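How to keep fruit from going bad so fast

Print | E-mail
87 Shares

Quick one, no time. Sort it the day you buy it. Anything bruised gets eaten first, or goes in the freezer in chunks. Bananas on there own, away from everything. Citrus can sit out for a week, fridge after that. Don't wash till you're ready to eat. 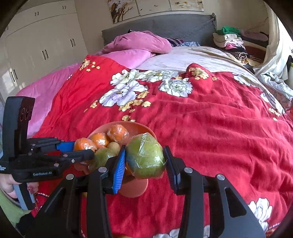
Do apples need their own spot? Best to give them one, they push the stuff next to them to ripen faster. Crisper drawer, bag left open.

Berries: paper towel under, lid loose. Check every other day, toss any fuzzy ones right away. Pears on the counter until the neck gives a litle, then fridge. Melon, once cut, covered and cold, three days tops.

Posted by Lama Atallah
Print | E-mail
Comments (2)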